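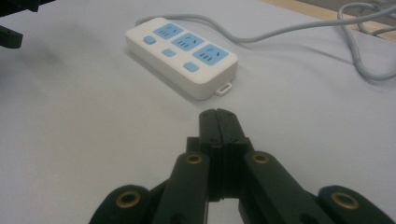 Kirsty Paterson wrote in under my last post to ask if the Insaurralde open day is worth the drive when you don't care much about paper, and I've been meaning to answer her properly ever since. Yes, Kirsty! Go! I didn't care about paper either, and I came home with a tote bag full of it.

The mill sits down by the river, past the feed store, and you smell it a bit before you see it (damp cardboard, kind of sweet). Parking was in a mowed field. Tickets were 14 dollars and that got you the full tour plus a sheet you make yourself, and kids under six got in free.

Our guide was Othmane Badawi and he talks fast, so stay near the front. He started us at the beaters, where cotton scraps get chewed up in water until it all looks like thin oatmeal. The noise in there is something else. Then you go through to the vat room, much quieter, and that was my favorite part by a mile. Shaimaa Slaoui was working the vat and she has this little shake she does with the mold, side to side and then front to back, and the sheet just sort of settles. She's been at it for years and can turn out 600 sheets in a good shift. I made one. It had a hole in it.

Upstairs is the drying loft, 70 steps according to the sign, and I believe the sign. It's hot up there in August, so bring water. The shutters were open on the river side and the whole room rustled every time a breeze came through. I could have stayed up there an hour, but the next group was already on the stairs.

Lunch was from the Tendano truck out front. Get the lentil soup if they still have it, skip the fries. The line was long, maybe 20 minutes, and there was only one picnic table in the shade, so we ate in the car with the doors open.

The shop is small and you'll spend more than you planned. I got a pack of the cream writing paper, two notebooks and a lampshade kit I have no idea how to put together. The marbled sheets were pretty but pricey.

My one gripe is the bookbinding demo, which started late and was over before I got close enough to see a single stitch. If that's what you're going for, Kirsty, grab a seat early. The bathrooms are behind the shop, by the way, and the door sticks.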